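March, notebook, Padar sim stack

Picking up from where Andri left off with the claim that the new pose estimator "basically works" in the tiled rooms. I wanted to see what basically means.

Setup for my own memory: wrist camera only, no overhead view, the Nivance planner left at its stock settings, controller at the usual rate. Room generator pulls random wall and floor materials. I pinned the seed list so that both estimators see the same rooms in the same order. The earlier comparison didn't do this, and I don't trust a single number in it. Two estimators on two different draws of rooms is not a comparison.

First pass, 30 rooms, old estimator. Nothing surprising. It drifts when the arm is moving fast and recovers when it slows down. Same as last fall.

First pass, same 30 rooms, new estimator. Looks better on the summary plot. I then opened the per-step log, and a good part of the improvement comes from the filter simply holding the last good pose while the camera has nothing to lock onto. If the arm isn't moving much, holding the last pose scores very well. You could score very well with a constant.

So I changed the metric. Error is now counted only over steps where the wrist has moved more than a small threshold since the last accepted update. That leaves 1372 steps across the whole set, plenty to work with. On those the new estimator is still ahead, but the gap shrinks to something I would not put on a slide.

Andri Eder's note from the side channel, copied here so it doesn't get lost: "The hold behavior is intentional, it stops the planner from replanning on garbage." Fair. But then the hold should be reported as a hold, with a flag and an age, and the planner should decide what to do with it. Right now it comes out of the estimator looking exactly like a fresh measurement. Covariance doesn't even grow. I checked. It sits flat for 107 steps in the worst case, then snaps.

Things tried this morning:

Growing the covariance during a hold. Easy change, one line in the predict step. Planner immediately became timid and slowed down near anything it thought was furniture. Probably correct behavior given what it knows, but the episode times got ugly and somebody will complain.

Turning off the plane prior. I have been suspicious of this one for a while. The prior assumes any large flat surface in view is aligned with the room axes, which is always true in our generator and is going to be false in the first real apartment we walk into. With it off, the new estimator loses most of its lead. In other words we have trained ourselves a very nice detector of how the generator builds rooms.

Swapping in the Sugiyama feature matcher. Did not finish. It wants a different image layout and I got tired of chasing the channel order. Leaving the branch up, don't merge it.

Side issue: the depth clip is set differently in the sim config and in the estimator config. Who knows how long that's been the case. I fixed the estimator side to match and reran two rooms by hand, no visible change in the error, but it should not have been like that. Added a startup check that refuses to run if they differ.

After lunch I went through the wrist views where the new estimator was most confident, sorted by reported covariance, smallest first. I expected clutter and lots of corners. Quite a few were close-in views with one big untextured wall and a tile grid on the floor.
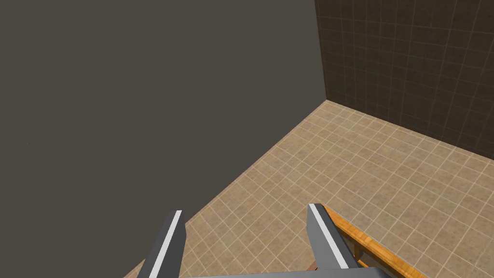 Can the estimator recover wrist yaw from a repeating floor grid alone?

Only up to a quarter turn, and position only up to a whole tile. Square tiles look the same every 90 degrees, so something else has to break the tie: a distinctive object, a room corner, or the joint encoders. At the moment we let the previous pose break it, so one bad update can get locked in and every later frame will agree with it.

I tested the lock-in by shifting the starting pose by exactly one tile and doing nothing else. In open floor views it never came back, and reported high confidence throughout. Shifted by half a tile it recovered in a few steps. I think that settles it, although Andri wants to see it with the encoder term weighted up before he agrees. OK. My guess is that it helps in sim, where the encoders are perfect, and tells us nothing about the Umcombe arm, where they aren't.

Not done:
- encoder weight sweep, with noise added to the encoders this time
- hold flag and age in the pose message (breaks the log reader, warn people first)
- rooms with walls off axis by a few degrees; generator has a hook for it that has never been used
- one-tile shift as a regression test, failing for now, leave it failing

Old estimator stays the default until the shift test passes. Config is committed, logs are in the usual folder under tile_shift.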